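Borghild Rustad had the coffee on before the first visitors came up the stairs. The open day at Paltau ran from ten to four, and by her sign-in sheet 106 people came through, most of them from the neighborhood and a few from farther out.

Rustad runs the small robotics group with Magdy Ouali, who writes most of the software. I sat down with both of them after the last guests had gone.

"We used to do this in February," Rustad said. "People didn't want to come out in the snow. So we moved it."

The group works on arms that handle small jobs in ordinary rooms. Ouali said the rooms matter more to him than the arms do.

"In a lab you paint everything one color and fix the lights," he said. "Then you take it to a real place and there's a door, a cord, a baseboard. I want those there from the start."

The current project is called Julier. It started two years ago with picking things up off a table, and Ouali admits they stayed on that too long. Since the winter they have been working on walls: bringing a flat part up to a vertical surface, making contact and keeping the pressure even. They logged 3,226 attempts before the open day. Of the last 100, Ouali counts 88 as good.

"Good means I would not have to go and fix it," he said.

Why walls? Rustad said the idea came from Vidar Sjöberg, who spent years fitting out offices and now helps the group with testing.

"Vidar told us that half of his working life was holding something against a wall with one hand and looking for a pencil with the other," she said. "If the arm can be the first hand, that's already useful."

Sjöberg was the one taking questions during the demonstration. Children mostly asked if it could draw. Adults asked what it cost, and he told them he didn't know, which Rustad confirmed is true.

The hard part, according to Ouali, is the moment of contact. Paint has texture, and few walls are as straight as they look. Push too lightly and the part slides. Push too hard and the arm stops itself.

"You can see it hunting a little," he said. "The part tips one way, then it corrects. Visitors think it's nervous."

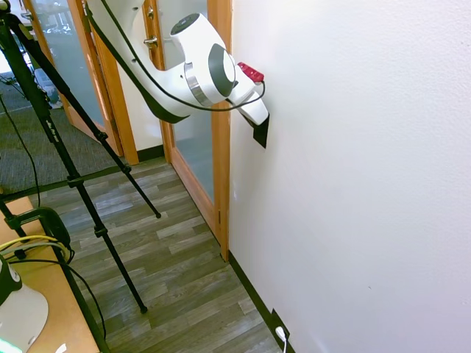 The arm holding a flat black piece at the wall during work on Julier.

Rustad would like to try wallpaper next, and after that tile. Ouali would like to stay with paint until the numbers improve. They have not settled it.

I asked if either of them would have one at home. Rustad said yes, for shelves. Ouali said his apartment is too small and he rents.

The next open day has not been scheduled. Anyone who wants to hear about it can leave an address at the front desk.

21/06/2020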